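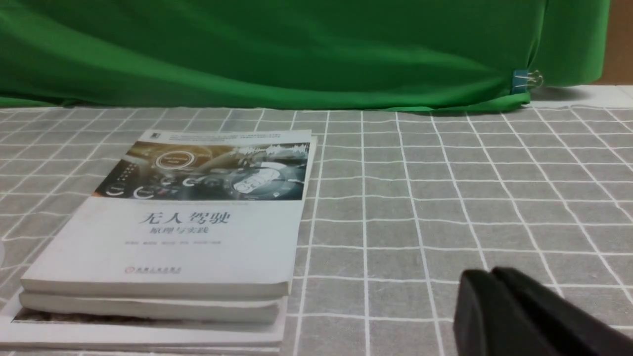 La traductora de Liline

Fatima Effiong llegó a Trollcombe un viernes de junio, con dos maletas y un diccionario que había perdido la tapa. El autobús la dejó delante de la oficina de correos, que ya estaba cerrada. Una mujer que barría la acera le indicó la pensión con la escoba, sin decir palabra, y Fatima le dio las gracias en tres idiomas para estar segura.

La habitación costaba poco y daba al río. En la mesa cabían el diccionario, una lámpara y el manuscrito, pero no los codos. Se llamaba Liline, como la niña de la que trataba, y tenía 341 páginas escritas a mano por un hombre que había muerto sin enseñárselas a su familia. Su hija las encontró en un armario y ahora quería leerlas en su propia lengua. No sabía la del padre. Él nunca se la había enseñado.

«Le pagaré 3000 por el trabajo completo», le había escrito la hija. «Vivo cerca del molino de Pranwood. Puede venir cuando tenga preguntas.»

Fatima tuvo preguntas desde la primera noche. En la página 2 aparecía una palabra que no estaba en el diccionario. Era el nombre que Liline daba al ruido de la nieve cuando cae del tejado. Fatima la repitió en voz baja varias veces, caminando entre la cama y la ventana. La anotó en un papel y siguió adelante.

Trabajaba por la mañana, cuando la luz entraba de lado, y por la tarde bajaba a la cocina de la pensión a tomar un té demasiado fuerte. El libro avanzaba despacio. Liline cruzaba un puente, perdía un guante, escondía pan para un perro que quizás no existía. No ocurría mucho más. Sin embargo, en cada capítulo volvía la palabra de la nieve, y cada vez parecía significar una cosa un poco distinta: el susto, la risa, el permiso para salir.

A la tercera semana fue a Pranwood. La hija era una señora alta, con el pelo gris muy corto, y le sirvió sopa sin preguntarle si tenía hambre. Hablaron del precio de las patatas y del padre, que había venido de Kozan siendo joven y que nunca quiso volver.

—Hay una palabra que no encuentro —dijo Fatima por fin, y la pronunció con cuidado.

La señora dejó la cuchara en el plato.

—Otra vez, por favor.

Fatima la repitió.

—Así me llamaba él —dijo la señora—. Cuando era pequeña y bajaba corriendo la escalera. Yo creía que era un sonido que hacía con la boca.

Se levantó, abrió la ventana y se quedó allí de pie un rato, de espaldas. Fuera pasaba un carro. Fatima terminó la sopa, ya que no sabía qué otra cosa hacer con las manos.

En el camino de vuelta empezó a llover y tuvo que esperar bajo el techo del molino. Cuando llegó a su habitación, sacó el papel donde tenía apuntadas las posibles traducciones y las tachó con una sola línea. Después buscó la página 2, copió la palabra tal como la había escrito el padre, y continuó con la frase siguiente.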